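Travum Home Support – Table and Bathroom Items Project
Progress report to the Sikder Fund, second period, ending December
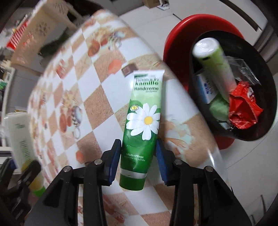 Hand cream tube from the personal care set, with the red bowl on the kitchen table.

1. Summary

The project is on schedule for household visits and slightly behind on the printed guide. We have now sorted small items in 20 households, all of them in the Pavement district, and the item list stands at 205 entries. Spending to the end of the period is $1,418, mainly on bowls, labels and travel. There are no changes to the agreed aims.

2. Background

As set out in our application, the project looks at the small things that collect on kitchen tables in the homes of older people who live alone: creams, bottles, boxes, wrappers, bags. Most of these homes have one table that is used for eating, mail and personal care. Clients told us in the first period that they could not find what they needed, or that they had bought the same thing twice. The project gives each household a simple way of keeping these items together and a short list of what they have.

3. Work carried out

Household visits. Each household had a first visit of two hours and a shorter return visit. On the first visit everything small on the table goes into one bowl, including packaging. The client then goes through the bowl with our visitor and says what stays on the table, what goes to the bathroom and what is thrown away. We do not sort anything before the client has seen it. This takes longer, but it was the point clients raised most strongly in the first period and we have kept to it.

Item list. Rūta Žukauskas keeps the list. Every product is entered under the name printed on the pack and then under a plain English name. The second name turned out to be needed for imported goods. One tube is printed "Kamille Handcreme" and "Schutz + Pflege" and is entered as "hand cream, chamomile." The daisy on the front is noted too, as several clients look for a picture or a color before they read any words. Tubes that stand on their caps are marked with an S on the list, so that we know which ones can be kept upright on a table or shelf.

Bowls. We tried trays in the first period and moved to round bowls in this one. Trays took up too much of the table and small things slid off when they were carried. Red has worked well on patterned tablecloths, which many of our clients have. On a beige and white checked oilcloth with food pictures printed all over it, a white tray was hard to pick out. A red bowl with a black inside shows up clearly, and pale bottles and boxes stand out against the black. Troltov supplied the bowls at cost and has agreed to hold the price until the end of the project.

Wrappers and bags. Crumpled wrappers and plastic bags make up a good part of what goes into the bowls. We had planned to remove them at the start of the visit. We now leave them in until the client has checked them, after one client asked for a wrapper back to show at the store. A trash bag is kept by the chair and is emptied before the visitor leaves.

4. Problems and delays

The printed guide was due this period and is not finished. Peadar Madigan has the text ready apart from the page on creams and lotions, which had to be rewritten after the first readers found it too long. We ordered paper for 1000 copies before the price went up, so the delay does not affect the print budget.

Two return visits were put off at the clients' request. Both are rebooked for the morning, as neither client wants visitors after lunch.

The small adhesive labels do not hold well on oilcloth and lift at the corners when the table is wiped. We have stopped using them there and put the label on the bowl itself – on the outside, near the rim.

5. Budget

Bowls and labels came in under the planned amount. Travel is over, mostly due to return visits that could not be combined. We ask for permission to move the balance left on labels to travel. No increase in the total grant is requested.

6. Next period

– Finish and print the guide.
– Complete the outstanding return visits.
– Ask each household whether the bowl is still in use and what is kept in it.
– Agree with Rūta on a short version of the item list that fits on one sheet.

The receipts and the current item list are sent separately. Questions about the budget should go to Peadar Madigan at the Travum office.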